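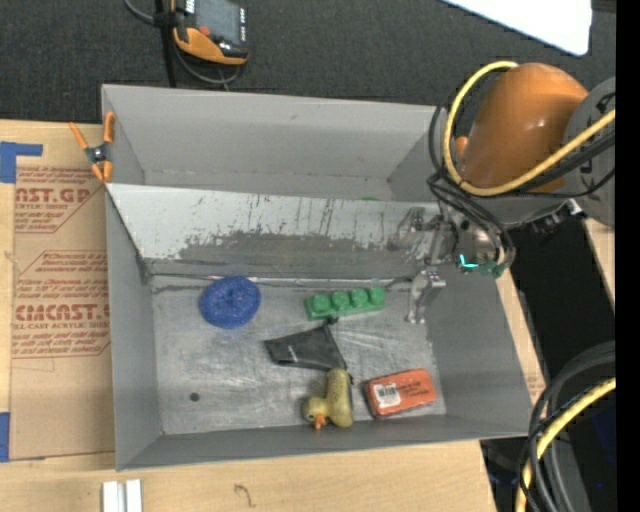
From: Oleksandra Demchenko
To: trilleo-users
Date: 7/1/24
Subject: Re: pushing before grasping, do you see a gain?

Fuseini Alhassan wrote:
> We get decent picks in open bins, but things close to a wall
> kill us. Has anyone tried letting the policy push first? And
> how much data did it take?

Hi Fuseini, hi all,

Yes, and I'm so glad you asked! We trained a push-or-grasp policy on 1484 attempts in the two-compartment bin (small toys, a few boxed and bagged items, new layout every 30 attempts). With grasping alone, we cleared 43 percent of the layouts that had something up against the divider. With pushes allowed it was nearly double that, same network, same learning rate.

The part I love is that we never reward a push directly. It only gets credit if the next grasp works, and the policy still learned to nudge round things off the metal before closing on them. Flat items are still hard, by the way. It likes to shove them into a corner.

Tetteh is rerunning it with 2000 attempts and a different seed. I can put the logs on Pluvevham if you want to compare. What gripper opening do you start from?

Oleksandra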